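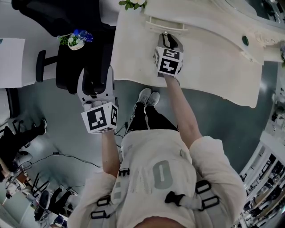 On alder whips for the wet end, I'd order bare-root again and leave the cell-grown ones alone. We put in 3,000 at Cerkalen last winter, a mix of common and grey alder, and the bare-root plants were up to my knee by August. The cell-grown ones sat still until June. Planting went quicker once we stopped using the one-shoulder bags. Two straps over the shoulders with buckles you can get at from the front, like the white ones with black buckles in the photo, are what I'd look for in a planting bag, as you can shorten them when the bag is full and let them out again over a thick coat.

Replies to the other points are below the quoted bits.

> We have a strip of heavy clay beside the stream at Sterna which
> floods most winters. The plan was alder along the bank with some
> willow behind. Has anyone planted alder this close to water, and
> what spacing did you use?

Yes. Our nearest row is 4 metres back from the top of the bank. Closer than that and the winter water took the stakes out. Within the block we used two metres between plants and the same between rows, staggered. That is too tight if you never mean to thin it, but you will lose some and it helps with the grass.

I walked the whole block in April and counted 531 dead. Most of those were in the one hollow where water stood until the spring. Alder will take a flood, but a small plant with its roots under still water for weeks is another matter. If you have a hollow like that I'd put willow in it and save the alder for where the water moves.

> Also, is it worth using guards? We have rabbits but very few deer.

Spiral guards did for us where there were rabbits. Check them after the first flood, as they fill with silt and rubbish and the stem stays wet behind it. I pulled up roughly one in ten and refitted them. The hares at Jitpraphai are worse than any rabbit and go straight over a short guard, so look for those too before you order.

> The nursery has offered us Adance, which they say is a faster
> grey alder. Does anyone know it?

I had 100 of these in the same order. They did grow faster in the first summer, but the tops were soft and the October wind bent a good many over. They have mostly straightened up now. I wouldn't pay extra for it on an open site. In shelter it might be worth a try. Grey alder suckers as well, so keep it away from the track and any drains.

One thing you didn't ask about. Keep the bundles in their bags until you are standing at the row. We laid a few bundles out along the fence before lunch on a dry, windy day and you can still see which plants they were.

Has anybody on the list had alder leaf beetle in young stock this year? Ours were badly holed by midsummer and I can't decide whether to do anything about it.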